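Lista de comprobación - sala de trabajo y mesa
Local Bíró, planta baja
Fecha: 29/01/2023
Revisa: Shewit Moges
Estado: S = bien, R = revisar, N = no procede

1. Accesos y paso
Puerta abre entera, sin topes. S
Pasillo desde la puerta hasta la mesa. S, libre hoy. En December no lo estaba (ver hoja anterior, la de Pukason).
Salida señalizada. S
Moqueta sin bordes levantados. R, esquina del fondo, despegada unos dedos. Pegar o poner cinta.

2. Mesa
Estable, no cojea. S
Borde de madera sin astillas. S
Tablero blanco de cuadrícula, asentado y plano. S
Perfiles de aluminio a los lados, tornillería apretada. S, repasada con llave del 8.
Nada suelto en los bordes. R. El palito de madera de la esquina, guardarlo en el cajón, acaba en el suelo y se pisa.

3. Soporte de colgar
Base redonda apoyada entera en la mesa. S
Poste recto. S
Ganchos sin roturas. S, pasado el dedo por todos.
Carga. Sólo utensilios ligeros, tope 400 g en total y 200 por gancho. Juralska lo pone en su hoja, pegar copia en la pared.
Lo colgado no arrastra ni se engancha. R, la pala gris queda muy baja. Subirla un poco o cambiar de gancho. Comprobar tambien que el aro del mango entra y sale sin tirar del poste, que si no se viene todo. 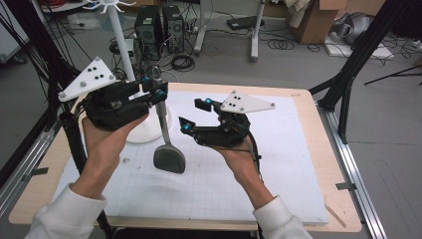 Punto 3. Soporte blanco con la pala gris colgada, cabeza casi a ras de mesa.

4. Suelo y cables
Cables recogidos, fuera del paso. R. Los de las dos torres negras, detrás de la mesa, enrollados en el suelo alrededor. Pedir bridas y una canaleta, con 13 bridas sobra.
Torres: rejillas sin tapar. S, limpiar polvo igualmente.
Torres en el suelo. R, mejor en alto, una balda baja vale. Pendiente de presupuesto Prurness.
Aparato negro plano junto al soporte de dos patas. R, quitarlo del suelo.
Patas de trípode, lado derecho. R, marcar con cinta amarilla.
Cables y tubo que cuelgan a la izquierda. R, sujetar al lateral.

5. Orden general
Caja de cartón. R, vaciar y a reciclaje. El trapo de encima, a lavar o tirar.
Bulto gris tipo bolsa, sobre el panel blanco. R, preguntar de quién es. Si no aparece dueño, a objetos perdidos.
Armario blanco, puertas cierran. S

6. Emergencia
Extintor, presión y precinto. S
Botiquín. R, faltan gasas y tiritas.
Luz de emergencia. S, aguantó roughly lo previsto, digamos una hora.
Detector de gas. N

Comentarios
Lo urgente, cables y patas del trípode. El resto puede esperar a la próxima vuelta. La pala se cambia de gancho en un minuto, que lo haga quien monte la mesa y lo apunte aqui.
Bridas y cinta pedidas. Gasas no, no me dio timepo.

Firma: S. Moges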